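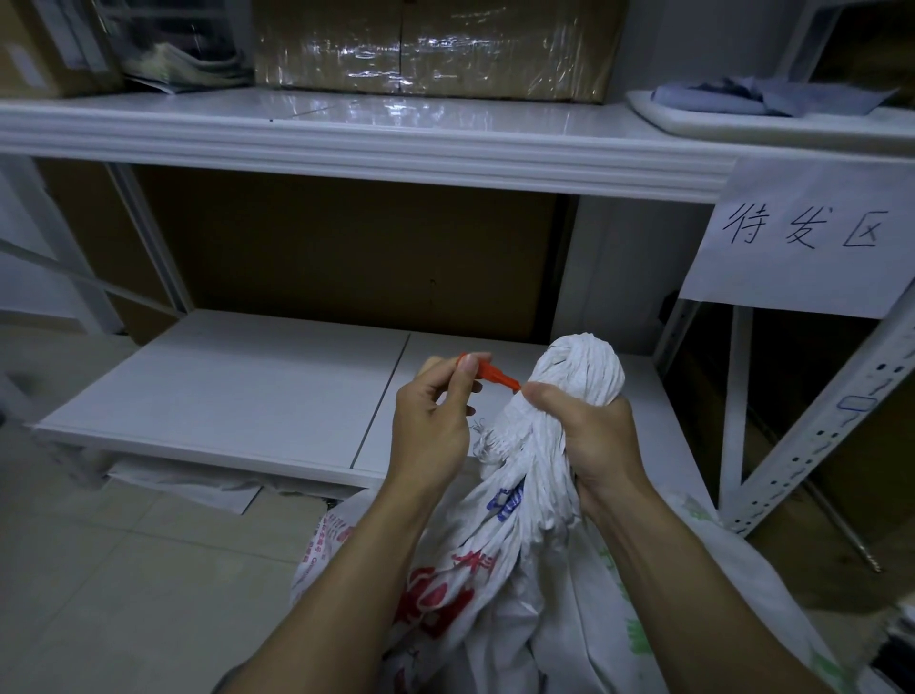

*Fig. 3. Gathering the neck of a woven sack at the waiting-to-ship shelf (待发区).*

### 3.2 Closing woven sacks

Applies to the Hillholm packing room. Revised 11/29/25.

1. Stand the sack upright and press the air out from the bottom up.
2. Gather the mouth in one hand and twist until the neck is tight. Leave a knob of fabric above your grip.
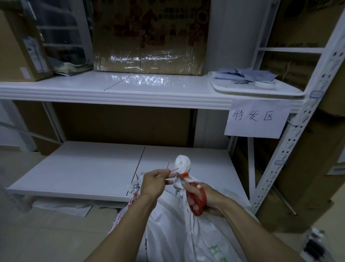
3. Wrap a cable tie under the knob and pull it snug. For heavy sacks, use 2 ties.
4. Trim the tail with scissors. Point the blades away from your other hand.

**Caution:** Cut tie ends are sharp. Do not lift a sack by the tie.

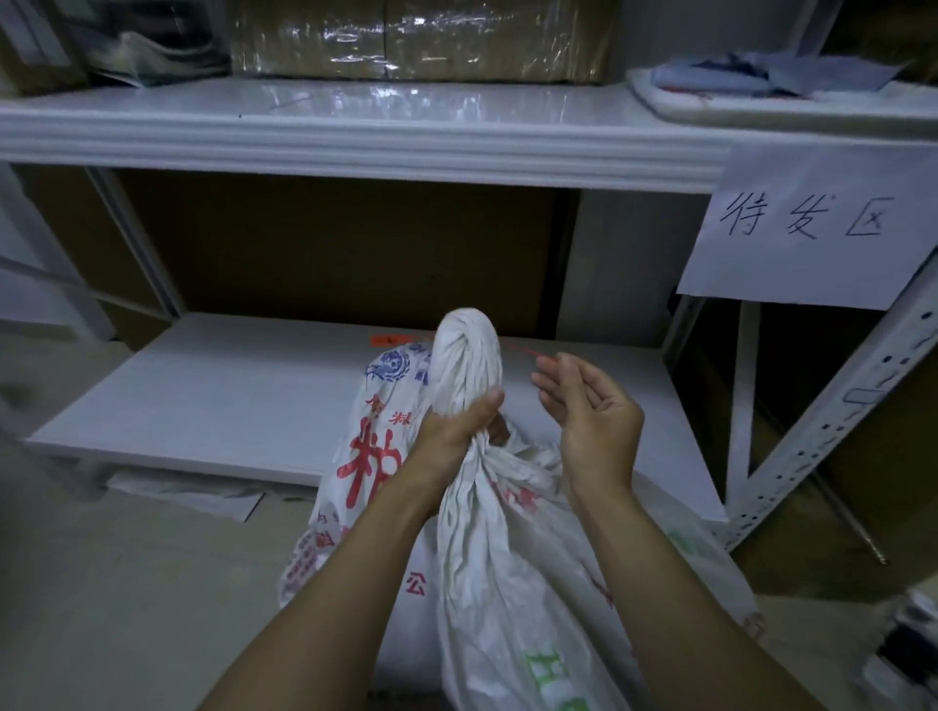
5. Tug the knob. If the neck slips, cut the tie and start again from step 2.
6. Write the order number on a Jarkley tag and attach it to the neck.

**Note:** Reused sacks carry old printing. Go by the tag only. Reorder ties under stock no. 584.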